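Asenel sorting cell: software pre-run checklist
Site: Cliston, bench 3
Planner build: 279
Checked: Monday, before the first run

1. Emergency stop tested from the operator side
OK. Controller reports the stop and holds position on reset.

2. Joint limits loaded from the Bolteo config
OK. Old limits file was still in the folder. Deleted.

3. Head camera calibration current
OK. Last done in April. Redo if the camera mount is touched.

4. Label reading
Pass with comment. Reader has to return the full text of each label before a goal is set. If the arm covers part of a label, the planner must keep the last full reading and not re-read mid-grasp.

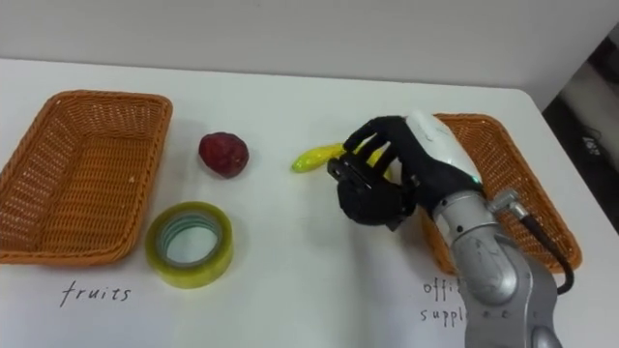
Banana in grasp, arm across part of the "office supplies" label.

5. Object classes match label classes
OK. Tape maps to office supplies. Banana and apple map to fruits. Confidence threshold left at the Aoki default.

6. Grasp force limit, hand
OK. Cap set to 12 N for all fruit. Don't raise it to fix a slip; log the slip and check the finger trajectory first.

7. Approach path clears basket rim
Needs work. Planner treats the basket as a solid box, so approach paths come out higher than they need to be. Safe, but slow. Ticket open to use the rim height and an open top. 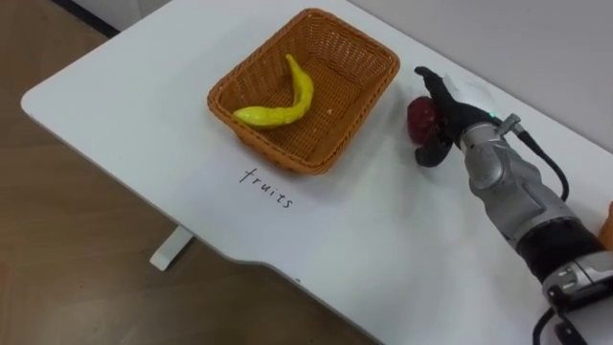 The same ticket should cover items already placed. The release point is still the basket centre every time, and we'd like it to shift when perception reports something there.

8. Cable clearance in simulation
Not done. Cable is missing from the collision model. Keep wrist rotation to the reduced range until it's added.

9. Logging
OK. Joint states, camera stream and planner goals share one clock. Disk at 22 per cent.

Result: cleared for reduced speed only. Items 7 and 8 to be rechecked on the next build.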